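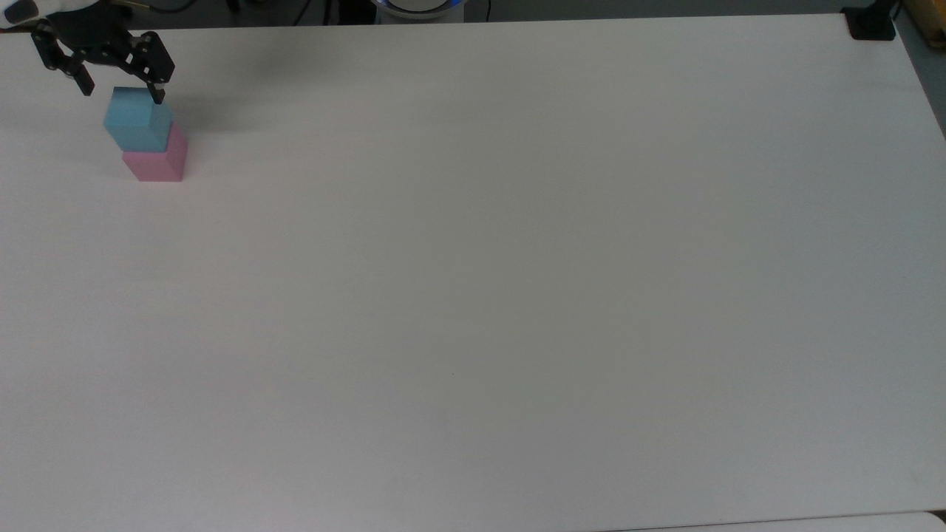

A light blue block on a pink one, on a matte white tabletop.

Print this page | E-mail this page

Care of White Tabletops and Foam Blocks

Tiltcombe Household Advice Service
Prepared by Yvette Leclerc. Revised 10 Feb 2021.

Matte white surfaces show marks sooner than glossy ones and should be cleaned gently. Dust the table first with a dry cloth. Mix a teaspoon of mild dish soap into 600 ml of lukewarm water, wring the cloth out well, and wipe from one end of the table to the other. Rinse with plain water and dry at once. Scouring powders and abrasive sponges are not recommended, as they leave shiny patches that cannot be removed.

Pencil and crayon marks usually lift with a soft white eraser. Test any stain remover on the underside of the table before use.

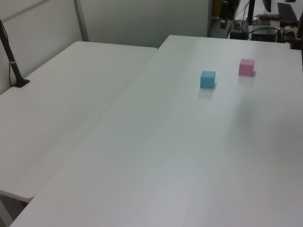 Where two tables are used side by side, crumbs and dust collect in the seam. Draw the tables apart before cleaning and wipe both facing edges. Cables should be lifted clear of the surface and secured before any water is used.

Foam blocks may be washed by hand in about 200 ml of soapy water. Press them lightly between the palms and do not wring. Pastel colors fade in strong sun, and blocks should be dried in the shade, turned once, and put away only when dry throughout. Blocks with torn corners should be discarded if small children will use them.

Questions concerning painted or oiled tables should be directed to Jairo Usuga at the Skuvthorpe office.

Print this page | E-mail this page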